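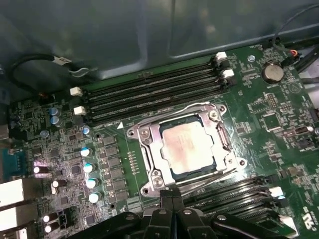

Gripper at the processor socket of a desktop motherboard.

Can a robot take apart an old computer yet?

Readers keep asking when a machine will do the dull jobs in the shop, and the one they name most is stripping desktops for parts. Kerkeo, the refurbishing shop on Eynon Street, handled 3539 of them last year. Each had to be opened, checked for usable memory and boards, and sorted into bins by a person with a screwdriver.

Adelino Torres, who runs the bench there, has kept notes on automation since October. His short answer is "parts of it." Unscrewing a panel on a known model is close to solved. Getting the panel off when somebody has bent it is a different matter, and bent panels are a normal day at Kerkeo.
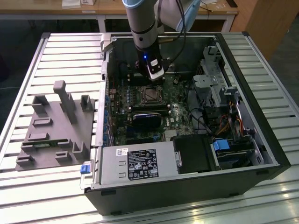 Memory is where Torres would start. A module comes straight up out of its slot once the latches are open, and the slot is in the same place on every machine of the same model. Cables are the hard part. A rigid part stays where it was last seen, but wires like the red, orange, yellow and black ones bunched in this Dell lie differently in every case, and a gripper that snags one can pull a connector sideways. A person moves them over with the back of a hand and doesn't think about it.

Then there is the processor. The lever on the socket has to be pushed down a little and out before it will lift, and a slip can ruin the board. Torres wants to see 500 sockets opened in a row with no damage before he lets a machine near stock he plans to sell.
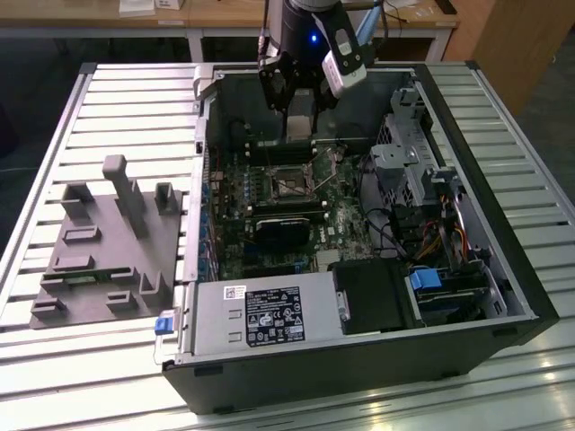

Speed matters less to him than people expect. A good worker at Kerkeo strips 41 desktops in a shift. A slower machine could still pay its way if it ran overnight and set aside the cases it couldn't handle. What he can't afford is one that needs a person standing next to it.

The Neltov report on small repair shops, all 1705 lines of its task table, comes out in the same place. Members can borrow the printed copy from the Tarniseo reading room. Ask at the front desk.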